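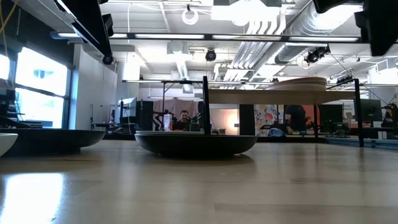
泽道(Zedau)停火区排雷与返乡协调会第六次会议于八月在Hekbridge营地召开，上午九时开始，由Dineo Dlamini主持，排雷组、民事组、后勤组、医疗组及驻军联络处派员参加。会议先通过上次纪要，原第三项中“西岸检查站”更正为“南岸检查站”。后勤组随后报告返乡接待点的供餐准备：热食改用宽口浅底的黑碗，与照片里木桌中间那只形状相近，原来的深口饭盒不再补购。各组无异议。

一、停火执行情况
联络处报告，上次会议以来Rolik公路沿线未发生交火，夜间有零星枪声，来源没有查明。双方检查站仍各自登记车辆，表格不统一，同一辆车要查两遍。民事组提出合用一张登记表，联络处答复须先征得双方指挥官同意，下次会议前给出书面意见。

二、排雷进度
排雷组报告，本阶段已清理地块152处，其中学校和水井周边的地块全部完成。Midtbø桥北侧河滩仍未进场，雨后水位偏高，标桩被冲走一部分，需要重新测量。Dlamini询问桥面能否先行开放，排雷组认为桥面本身没有问题，北侧引道路肩未查，建议只放行行人，不放行车辆。会议同意按此办理，路肩用红白带隔开，由驻军派人值守。
民事组反映，有住户自行拔走警示牌当木料用。排雷组将改用石堆加漆的标记，并请各村村长再讲一次。

三、返乡登记
截至会前，登记返乡的居民为1,442人，大部分来自Rolik。第一批定为400人，名单按房屋能否居住排列，不按登记先后。医疗组要求名单提前两天送达，以便安排体检和接种。民事组说明，部分房屋产权文件在撤离时遗失，暂以两名邻居的书面证明代替，有争议的单列，不进入第一批。

四、后勤
接待点帐篷已运抵，发电机缺一台，从Hekbridge调拨。燃油每日领取，领取人须签字。供水车的行驶路线避开Midtbø桥，绕行时间增加四十分钟，司机排班相应调整。

五、其他事项
医疗组提出夜间转运伤病员过检查站需要等候，上月有一次等了一个多小时。联络处同意设立值班电话，号码在会后发给各组。
关于记者进入泽道老城的申请，会议未作决定，由Dlamini与驻军另行商议。

待办
联络处：登记表书面意见，值班电话。
排雷组：河滩重新测量，石堆标记。
民事组：第一批名单送医疗组。
后勤组：发电机调拨，供水车排班表。

会议于十一时四十分结束。下次会议地点仍为Hekbridge营地，时间另行通知。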